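Search products Go

Home | Desks & Tables | Chairs | Spares | Contact

Plirkar Cutaway Table

If you've ever sat at a long straight desk and found yourself stretching for the stapler, you'll see why we got so fond of the Plirkar! The front edge dips inward, so you pull your chair into the curve and your elbows have somewhere to rest. It's a small change from a plain rectangle and it makes a long working day a good deal more comfortable (our own packing office switched over two years ago and there was some arguing over who got the first ones).

Tianyou Lei drew the first version for a sewing workshop in Moltthorpe, where people wanted room for fabric on both sides and still needed to get in close to the work. The curve has been softened twice after that, and we think the current one is the best yet. It suits left-handers and right-handers equally well, and a wheelchair fits nicely into the middle.

The top is matte white, easy on the eyes under bright ceiling lights, and the corners are rounded so you won't catch a hip on your way past. A matte top does pick up scuffs over the years. Most come off with a damp cloth and a drop of dish soap; please don't use scouring powder, it leaves shiny patches that are worse than the marks. 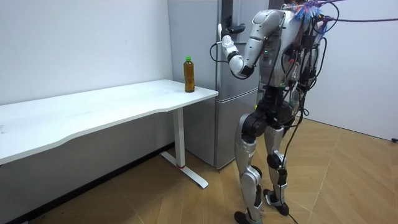

Sizes and fitting

The standard top is 70 inches long. Each leg is a rectangular column on a long flat foot, and there are leveling pads under the foot for older floors. Give yourself a bit of space behind the table for cords, and do the final tightening after it's standing where you want it. Two people can put one together before lunch, easily.

Part no. 2669: table, white top, white legs
Part no. 624: clip-on cord tray
Part no. 181: set of spare leveling pads

Goes well with

The Cao stool tucks right into the curve and leaves the walkway clear. We also like the Sirkport drawer unit at the left end, though measure first if you're planning on the cord tray, as the two sit close together.

Delivery

Tables ship flat in two cartons, with the hex key taped inside the lid of the smaller one. Replacement tops can be ordered separately, so hang on to your legs and bolts if you ever want a fresh surface. Got an odd-shaped room? Send us a sketch with the measurements and we'll happily work out what fits.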